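Nemstead Water Ski Club - minutes, January meeting

Present: Josiane Besnard (chair), Tiago Sequeira, Benedita Paiva, Thaís Bezerra. Apologies: Carolina Bettencourt.

Slalom course: Tiago reported that all the buoys are back from Costeck and they look fantastic! Agreed to spend up to $400 on new anchor line.
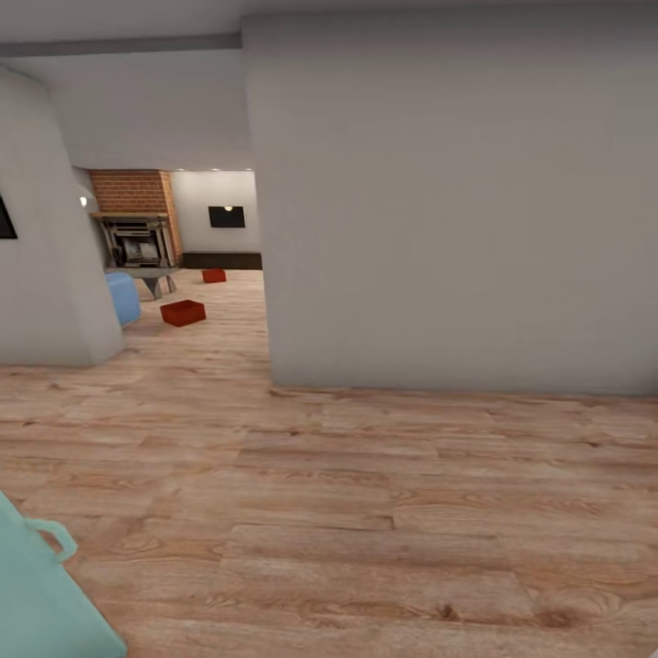

Junior clinic: Thaís has 2 coaches signed up for Sunday and would love a third - the kids can't wait to get on trick skis.

Tow ropes: Benedita to order 3 before the season opens.

Meeting closed 8:40 p.m.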